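Clandis cell: setup and maintenance notes

This README covers the two-arm tabletop cell called Clandis. It says how the cell is set up, what gets checked and when, and how to fix the faults we have seen so far. It does not cover the control software, which has its own README in the Sirnar repository.

Last full revision: February 2024
Maintained by: Asuka Hirose
Hardware questions: Zakhar Fedoruk
Calibration questions: Bendik Amundsen

Contents of this folder

setup.txt: the short version of the startup steps, for printing
calib/: wrist camera and arm base calibration files, one folder per run
log/: the maintenance log, plain text, newest entry first
parts.csv: spare parts with shelf numbers
torque.csv: screw torques for the gripper and wrist

If parts.csv and the label on the shelf disagree, trust the shelf and fix the file.

Hardware

Two arms, left and right, each with a parallel gripper and a wrist camera. The arms are bolted to a shared base plate. The table is separate and is not bolted to anything, so it can be pulled away for access to the base plate screws. It has to go back against the stops before the cell is used. If it is even slightly off, the resting heights still look right but everything on the table has shifted.

The gripper fingers are a wear part. Spares are in the drawer marked Vilela, in bags of 4. Do not mix fingers from different bags on one gripper. The two batches we bought differ a little in length, and the tips won't meet.

Startup

1. Check that the table is against both stops.
2. Release the emergency stop and switch on the left arm, then the right.
3. Wait for both arms to report ready. A cold start takes 55 seconds. If one arm is still not ready after two minutes, go to Faults.
4. Home both grippers with nothing between the fingers.
5. Open the wrist camera views and look at both. The fingers of that arm should be in view at the bottom of the picture.
6. Run the reach check at low speed with a hand on the stop.

Do not skip step 4 after a short break. The grippers lose their zero when the power is off for any length of time.

Regular checks

Before each session: wipe the fingertips and camera covers with a dry cloth. Look at the cable on each arm through one full wrist turn.

Every 25 hours of arm time: check the finger screws with the torque driver, clean the gripper rails, and put a very small amount of grease on each. Masanobu Hattori's note in log/ has the grease type.

Every 202 hours of arm time: replace all fingers on both grippers, check the base plate screws, and rerun the calibration even if nothing seems wrong. Arm time is on the status page. Write the reading in the log along with your initials.

Reach check

The reach check replaced the old grid test in December. It is faster and it uses the same objects as the cleaning tasks. One arm goes to a ready position over the object and holds there. The other arm stays low so that its wrist camera can watch. You compare the view with the last good one saved in calib/, then let the first arm come down. 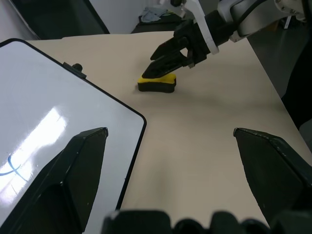

Fingertip height is the main thing to judge in the hold position. The lower finger should stop just short of the object and not press on it. We use a soft object for this so that a bad height does no damage. With the two-layer sponge, yellow side up, the tip should hover just over the yellow, as it does in this view, and the dark foam under it should keep its shape. Look at the watching arm too. Both of its fingers need to be clear of the whiteboard and of the other gripper. Glare on the whiteboard from the overhead lights is normal and is no reason to move the camera.

If the tip is too high or too low, run the gripper homing again before you touch the calibration. Most height errors so far have been a bad zero.

Faults

Arm does not report ready. Power it down, wait a minute, reseat the connector at the base, and try again. If it fails a second time, stop and write to Zakhar.

Gripper closes unevenly. Check that both fingers come from the same bag. Then check for grit on the rails.

Camera view freezes when the wrist turns. This is nearly always the cable. Tatsuya Ebihara rerouted both cables along the top of the arm with more slack at the wrist, and the fault has been rare since. If it comes back, check the clip nearest the wrist first. Replacement cables come from Italley and take over two weeks, so order one when you use the last spare.

Objects are picked off-center in the same direction every time. The table has moved. Push it back to the stops and repeat the reach check.

Known issues

The right arm's ready light stays on for a few seconds after power off. Wait for it to go out before you unplug anything.

The torque values for the old wrist brackets are still in torque.csv. Use the rows marked "new".

Left gripper homing sometimes needs two tries after a finger change. Cause not found yet. Please log it each time.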